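The wrong breaker, and what came after it

I drove out to Vergate in January to hear about a mistake. The automation lead there had promised me coffee and the full story, and I got both (the coffee was terrible, the story wasn't).

Her team teaches a robot called Ren to do switching work on low-voltage cabinets, the kind of job where you'd like a person to be standing somewhere else. Ren had done 474 practice runs without a serious fault. On the next one it was told to open a breaker on the lighting circuit, and it opened the one beside it.

"The neighbor fed our own network switch," she told me. "So the screen froze, and we're all sitting there wondering what broke. It took us 30 seconds to work out that we had."

I asked if anyone was in danger. No, she said, but she didn't like how quickly she'd said it.
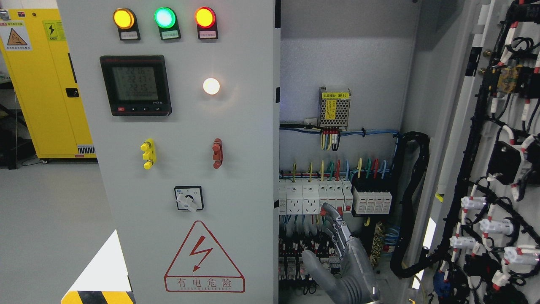

"You have to understand how close together these toggles are," she went on. "If the hand is off by half a breaker, it still feels a toggle under the finger, and it still feels it move. Every sensor says well done!"

The cause was dull, as they usually are. Someone had swapped the fingertip pads for a thicker set from Starero, and the calibration file still had the old ones in it. Her technician found it at 2 in the afternoon, after a morning spent blaming the vision software – which she'd been blaming too, loudly, and has since apologized for. 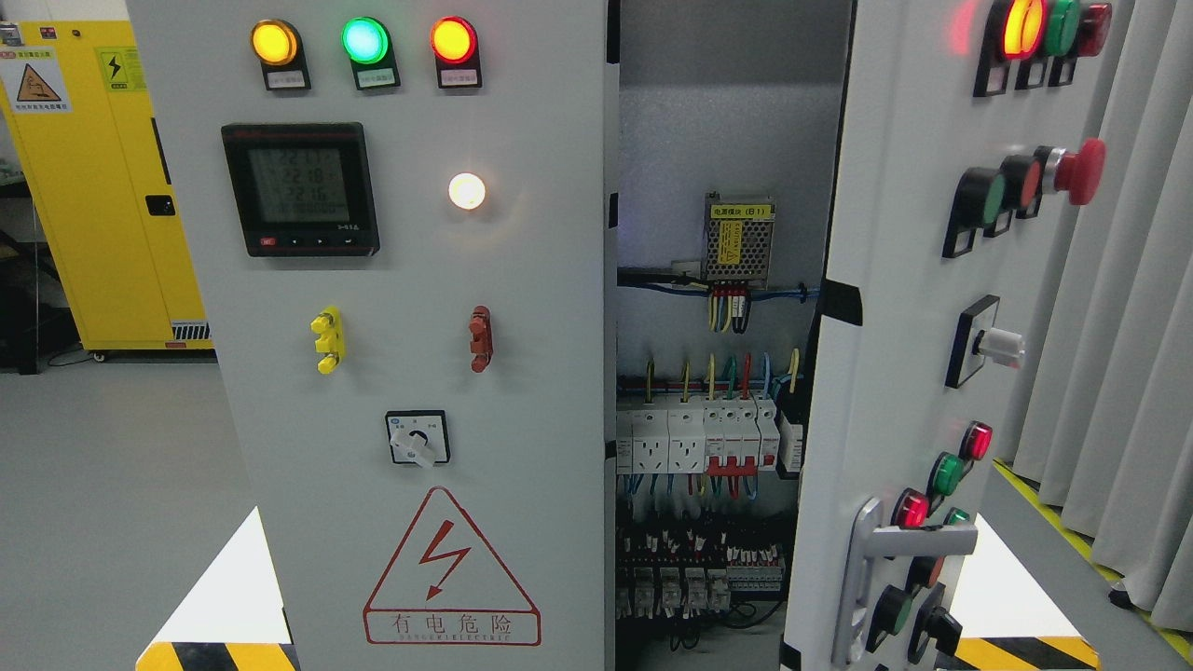
The practice cabinet with its right door open.

What bothered her more was the stop procedure. Their supervision software, Tronora, was set to wait 200 milliseconds for a confirmation and then carry on if none came. "Carry on! Who picked that?" (She had, two years earlier. She checked.)

Now a missing confirmation means the hand backs off and stays put until a person clears it.
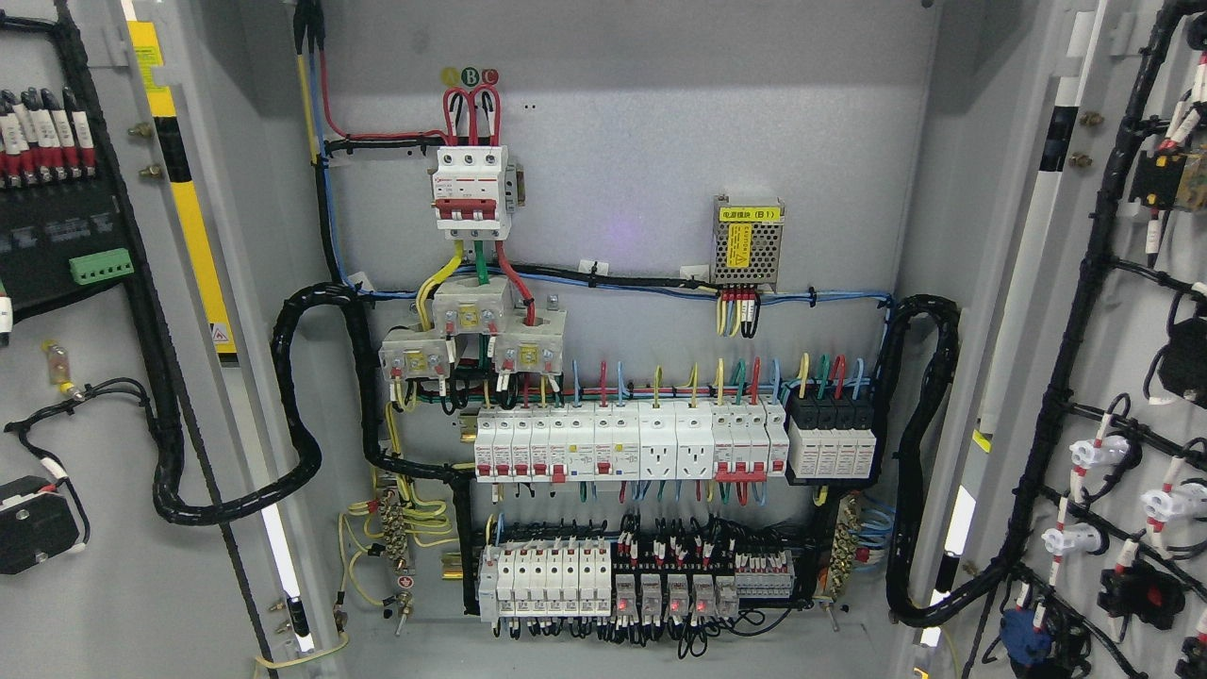
They also made Ren read the breaker label again just before contact, and any change of pads locks the robot out until it's recalibrated. The whole routine is slower, and the operators grumble. I asked how many runs they'd done since the fix. "245, and I've watched more of them than I'd like to admit."

Had there been another wrong breaker? Not so far, she said, though there had been two lockouts in one week, both from a worn pad. She was pretty cheerful about those – she'd take a lockout over a frozen screen any day.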